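How to compare two sets of gripper fingers on a kitchen counter

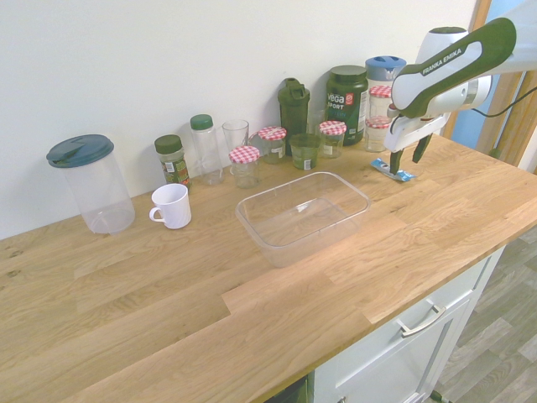 Quick write-up, because I keep getting asked for it and keep pasting the same notes into emails. You want to know if finger set A is better than finger set B. Same arm, same gripper body, same controller. Only the fingers change. Takes one long afternoon if nothing goes wrong. Allow two.

I'm using a Franka arm with a parallel gripper. Most of this carries over to any arm with two fingers that open and close.

What you need

Arm, mounted solid. If the base wobbles when you lean on it, stop and fix that first.
Two finger sets. Mine: the stiff ones from Larkberg and the soft-tip ones from Udard.
Stuff to pick up. Kitchen stuff is great – jars, a mug, something in a slippery wrapper.
One open bin or tub to drop things in.
Masking tape, marker, kitchen scale.
A camera that does not move. At all.
A spreadsheet, or paper. Paper is fine.

Step 1: Pick the objects

Don't pick only easy ones. You want a few that both finger sets will fail on sometimes, otherwise you get all passes and learn nothing. My list for the first round:

Wrapped snack bar, lying flat. Shiny wrapper, low to the surface, nasty.
Glass jar with a lid. Grip the glass, then repeat on the lid.
Ceramic mug. By the body, then by the handle.
Spice jar. Small and round.
Shaker bottle. Wide.

Weigh each one and write it down. Check the wide ones against your max opening BEFORE you start. I lost an hour once planning grasps for a tub that was never going to fit between the fingers.

Step 2: Mark the spots

Tape a small corner where each object goes, so it lands in the same place and angle every run. Label the tape. Wood grain is not a marker, you will think you remember which plank and you won't.

Keep the other objects out along the back if you want some clutter in view for the camera, but leave them in the same order for both finger sets. Changing the background halfway through messes with anything that uses vision.

Step 3: Mount set A and redo the tool offset

This is the one people skip. Different fingers, different length. Mine differ by 3 mm, and on a flat object that's the whole ballgame.

Bolt the fingers on. Snug, not crazy.
Update the finger length in the controller.
Jog down slowly over bare counter and stop when a sheet of paper just drags under the tips.
Save that height.
Close the fingers fully and check that the gripper reads zero. If not, re-home it.

Also look at the cable while you jog. Go to the farthest pose you plan to use and make sure there's still slack at the wrist.

Step 4: Set force and speed, then leave them alone

Start with 40 N closing force for the stiff fingers. Soft object, go lower. Whatever you choose, use the same number for both sets on the same object. Yes the soft tips might like a different setting. That's a seperate test, do it later.

Speed: slow on the approach, slow on the lift, whatever you like in between. Keep a hand on the stop button during the first run of every object.

Step 5: Run it

One run goes like this:

Object on its tape mark.
Arm to the start pose, fingers open.
Down to grasp height.
Close. Wait a second.
Lift to hand height. Hold for a slow count of five.
Over the tub, lower, open.

Score it right then. Don't trust yourself to do it from video later. I use four marks:

OK – picked, held, placed
SLIP – held, but moved in the fingers
DROP – lost it after the lift
MISS – never got it off the counter

SLIP matters more than people think. If you only write pass or fail, the two sets can look identical when one of them is hanging on by luck.

Put a folded towel in the tub if you're dropping glass. Lower all the way before opening anyways.

Step 6: Swap to set B

Repeat step 3. All of it. Then run the same objects in the same order.

Better still, go A, B, then a short A again at the end. If the second A looks different from the first, something drifted and your comparison is junk. Usually a loose finger bolt. Vsevolod Onyshchenko talked me into this and I grumbled, then found a loose bolt on the very first try.

Step 7: Read the results

My last round was 147 runs with both sets added up. Go object by object, the grand total hides everything. For me the stiff fingers did better on the snack bar, thin tips get under the edge of things. Soft tips did better on glass, way fewer SLIPs. The mug handle was bad with both.

Common problems

Fingers hit the counter: grasp height saved with the wrong finger set. Go back to step 3.

Wrapper crinkles and the bar spins out: you're gripping the loose end seam. Move in toward the middle.

Jar tips over on approach: fingers not centered, or opening too narrow. Open wider before going down.

Grip gets worse through the day: wipe the tips. Alcohol on a rag, let it dry, carry on. I do it after every object now.

Next up is the Kovalchuk set, same objects, same tape marks. Will add the numbers to this page when I have them.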